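Drikitz grasp study: common questions

14 comments | 6 shares

What did you test?
Whether a policy trained only on hand-held gripper recordings can pick up thin, flat objects. We used 602 demonstrations and ran 200 trials on the arm afterwards.

Who collected the recordings?
Leokadia Marciniak and Witold Kołodziej, in 6 furnished rooms.

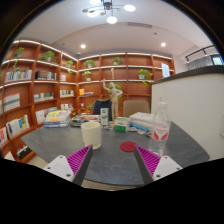
Why are flat objects harder?
Fingertips have very little edge to close on. A cup can be gripped well above the table, but something like the red coaster between the fingers leaves almost no room for error in height. Most of our failed trials were height errors, with the fingers closing just over the object.

Did more data help?
Up to a point. Adding rooms helped more than adding repeats in the same room.

Can I get the data?
Yes, from January. Write to Helju Dzene.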